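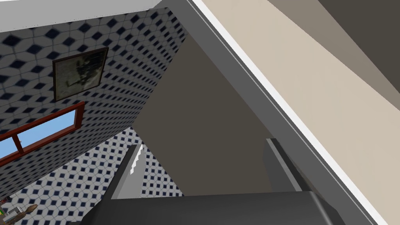
Navy diamonds on white tile, and a picture in a thin dark brown frame.

Apr 12, 2024

The hall floor is finished. I started reading up on it in October and thought I would be done by Christmas, so the first thing to say is that my sense of time was wrong. The second is that I came in under budget. I had set aside up to £2000 and spent £1336, and that includes the tools I bought and the box of tiles I dropped on the front step.

A few people have asked how it went, so I'm putting it all in one place.

The old floor was sheet vinyl on top of hardboard on top of floorboards. The vinyl came up in an afternoon. The hardboard did not. It had been nailed down every few inches by somebody who must have had a lot of nails, and most of the heads snapped off when I levered it. I spent three evenings on my knees with pincers. If you are doing the same job, buy knee pads before you start. I bought mine on the second evening.

Under the hardboard two boards near the front door had gone soft. I could push a screwdriver into them. I cut them back to the joists and put new ones in, and then had to find out where the damp was coming from. It was the threshold. The sealant along the outside had perished and rain was getting in under the door. A tube of sealant fixed it, but I left the floor open for two weeks with a fan heater on in the evenings before I covered anything up.

I had planned to tile straight on to plywood. Lakshmi Pai, who tiled my sister's kitchen, came round to look and talked me out of it. She said the boards had too much bounce near the stairs and that the grout would crack within the year. She had me screw extra timber between the joists in that part and then lay cement board over the whole hall. She charged me £265 for the visit and for a full day later on, when she did the cuts around the door frames and the bottom stair. I could have done those cuts myself, badly, and I think it was the best money I spent.

Choosing the tiles took longer than laying them. I ordered samples from Kotian and from Erkov and left them on the floor for a fortnight, so that I walked past them in the morning, and again in the evening with the lights on. I would recommend doing this. The one I liked best in the shop was a dark green, and in our hall, which has no window apart from the glass in the front door, it looked black. A pale grey one looked fine until somebody came in with wet shoes.

Pattern was the other question. I like a patterned floor but our hall is long and narrow, and it opens into three rooms. Hanna next door has a geometric pattern in hers and she let me stand in it for as long as I liked. What I noticed is that the pattern has to stop somewhere, and where it stops matters more than I expected. In her hall it runs out halfway through a shape along one wall and you do see it every time. She says she doesn't any more.

In the end I went for a plain off-white octagon with a small dark square between, which is about as ordinary as a hall floor gets. The Kotian ones were slightly thicker and came on mesh sheets. The sheets are a help on the open parts of the floor and a nuisance at the edges, where you end up cutting the mesh and sticking single squares down by hand.

Setting out was the part I was most nervous about. I snapped a chalk line down the middle of the hall and laid everything dry first, from the front door to the kitchen. The walls are not parallel. The hall is wider at the kitchen end by more than the width of a square. If I had worked off the left-hand wall, as I was about to, all of that would have shown up on the right. Working from the middle split it between both sides, and the skirting hides a fair bit of it.

I used a flexible adhesive from Bovby, the slow-setting one. There is a rapid one and the man at the counter tried to sell it to me, but I am slow and I wanted the time. Mix less than you think you need. My first bucket went stiff with half of it left and I had to throw it out.

I laid from the kitchen end towards the front door over a weekend, which meant we used the back door and walked round the side of the house. Put your coat and shoes at the right end of the house before you begin. I did not, and went to work on Monday in a fleece and gardening boots.

The grout is mid grey. White was tempting and everyone I asked said no. Grouting was easier than I had been told, but cleaning it off was worse. You need two buckets, a proper hydro sponge and more clean water than seems reasonable. I left a haze on the part by the stairs and it took a bottle of haze remover and another evening to shift it.

Things I would do differently:

Take the doors off at the start. I took two off and worked round the third, and it now catches. It will have to come off anyway to be planed.

Order an extra box. I had one spare and it was the one I dropped. The replacement came from a different batch and is very slightly creamier. I put those under the coat rack.

Check the height at each doorway before choosing the tile. With cement board, adhesive and tile, the hall is now a good bit higher than the front room. I had to get a ramped threshold strip from Fodidis, and the only one that fitted came in brass. I have got used to it.

Leave the skirting until last. I painted it before I laid the floor, to save time, and then painted it again.

There is still the bit under the stairs to do, where the meter cupboard is. I have enough tiles for it, but the cupboard door opens inwards and I haven't worked out how to get the board down in there. For now it is bare plywood with the hoover standing on it.

Next is the landing, which only needs sanding. I have a hired sander booked for the bank holiday and will write that one up when it's done.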